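Mosura wants the wrist view to be the hard part

A simulation package for training pick-and-place policies gets its first paid release, and its product lead talks about licensing, shadows and what was left out
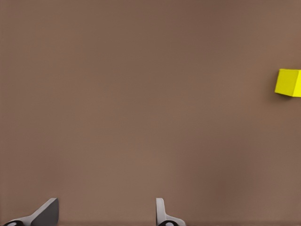

Mosura is a simulation package for teams that train gripper policies from a wrist camera. Tumuston, the company that develops it, put the first paid release on sale in February after a long closed beta. The package consists of a physics layer, a renderer and a library of tabletop tasks, of which the block tasks are the ones most customers open first. In the wrist view of one of these, the two gray fingers are open at the bottom and the yellow cube sits far off to the right, only partly in view, with plain brown surface between. The product lead, who spoke by video call from the company's office in Girnedstead, said such starting positions are included on purpose.

"If the block is centered between the fingers at reset, a policy can learn to go straight down and it will score well," the product lead said. "Then you move the block and the score collapses. We would like customers to find that out on the first afternoon."

The library ships with 604 start states for the block tasks, each stored with its seed and joint positions so that a run can be repeated exactly. Customers can add their own. The beta had a random sampler and no fixed set, and two teams comparing results had no way to confirm that they had tested the same thing.

On rendering, the answers were guarded. Mosura draws soft contact shadows and a slightly uneven table tone by default, and both can be switched off. It does not attempt photographic realism.

"The shadow under a block tells the network that the block is on the table, so we keep it," the product lead said. "Wood grain we dropped. It cost render time, and in our own tests it made no difference we could measure on these tasks. Someone with a patterned work surface may get another result, and they can load a texture."

Throughput depends on the camera count. The company quotes 3,241 frames per second for a single wrist camera at the default resolution, measured on one workstation card. Adding a fixed overhead camera brings that down by roughly half. Asked whether the quoted figure includes physics, the product lead said it does, but that it excludes writing frames to disk.

A license covers 4 seats and costs $600 a month. Headless jobs on a cluster do not take up a seat. There is no perpetual license and none is planned. Academic groups can apply for a reduced rate, which the company sets case by case.

The part of the release that drew most complaints during the beta was the gripper model. Earlier builds treated the fingers as rigid plates, and cubes tended to jump out of the grasp when the fingers closed on a corner. The contact solver has been replaced, and finger pads now have an adjustable compliance value. Cloth and cable are still not supported.

"We had requests for cloth every week," the product lead said. "We could have shipped something that looked like cloth in a video. It would not have been useful for training."

Export to hardware goes through Mekonnen, a separate bridge module that converts Mosura actions to joint commands and logs the delay on each one. It is included in the license but has its own release schedule, and the current version supports parallel grippers only. Suction tools are in testing.

Documentation remains the weak point, by the company's own account. The installation guide is complete, the chapter on custom tasks is half written, and the section on camera calibration still refers to a menu that was removed in the beta. "That one is on my desk," the product lead said.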